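Preben Bech does not like the word "data". He prefers to say examples, and he says it many times during our talk at Besotix, where he leads the small group that teaches machines to use two hands. "Data sounds like something you find in a pipe," he says. "An example is made by a person, with attention."

The group started in June. Before that, Bech spent some years at Ilirard, where people steered a robot arm from a distance. It was slow work, and tiring for the operator. Now his people hold the grippers themselves and do the movement in their own way.

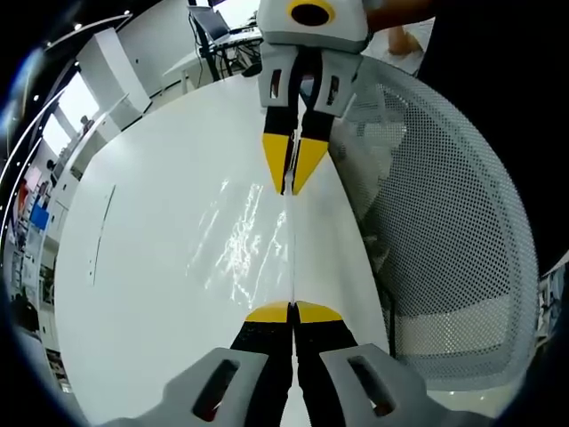
"The first thing we ask of a new person is to be boring," Bech explains. "Start from the same pose, tips towards each other, then do the task. If you begin each time from another place, the system must learn the beginning also." A good collector makes almost 100 examples in a shift. Of these, Bech throws away those where the hands hesitated too long - he says a model copies a doubt very faithfully.

He wants 200 examples of a task before he trains anything. For the simplest tasks, 14 were once enough to see some progress, but he does not trust such results.

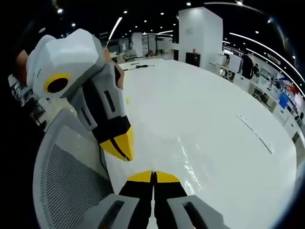 Does it matter who holds the grippers?

"More than I expected. We had 3 people on the same task, and the model became a strange mixture of them. So we now write down a short agreement on how to do it, and after that the small differences between people are welcome."

The agreement is one page long and is changed often. Bech shows me the latest one, with his corrections in pencil.
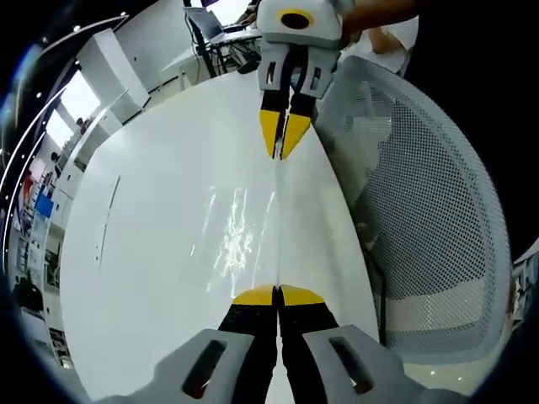

He also asks collectors to stop when they get tired. "The hands become lazy before the head notices it," he says. Next on his list are tasks where one hand passes an object to the other - he expects that these will need a new page in the agreement, and he has not started to write it.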